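Robles Room fit-out - progress report to the Clulel Fund
January 16, 2023
Prepared by Sorcha Ó Flaithearta, Stanesier

The room at Cadbridge is now in daily use. The walls were painted white before the break and the concrete floor has been sealed. We have moved the black work tables in and set out the office chairs. Spending to the end of the period was $1,307 on small items, against the equipment and furnishing line. No money has been moved between lines.

Work this period was mostly on the tabletop items: the cups, and the light wooden blocks they stand on. Joni Räsänen cut and sanded the blocks in the shop next door. He did 81 in total, and 5 were set aside because the top face was not flat. The rest are in use or on the shelf. We kept the wood pale so it shows up well against the black tabletop. The cups are small and squat, and we chose strong colours for them, lime green among them.

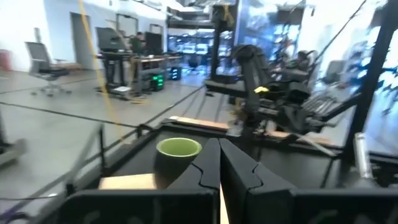 Do the cups need to be fixed to the blocks?
They stand on the blocks without glue or tape. We tried a thin rubber pad in January and took it out again after 10 days, as it collected dust and left a mark on the wood.

Two jobs are behind. The labels for the storage shelf came back with the wrong spelling of Stanesier and have been sent for reprinting at the printer's cost. The second batch of cups is still on order. The supplier has offered a different shade of green, and we have asked to see one before we agree to it.

For the next period we plan to finish the shelf, replace the blocks that were set aside, and write a one-page sheet on how the tables should be left at the end of the day - where the cups go, and which blocks stay out. Joni will look after the blocks and I will do the sheet. We are not asking for any change to the budget. Receipts are attached separately.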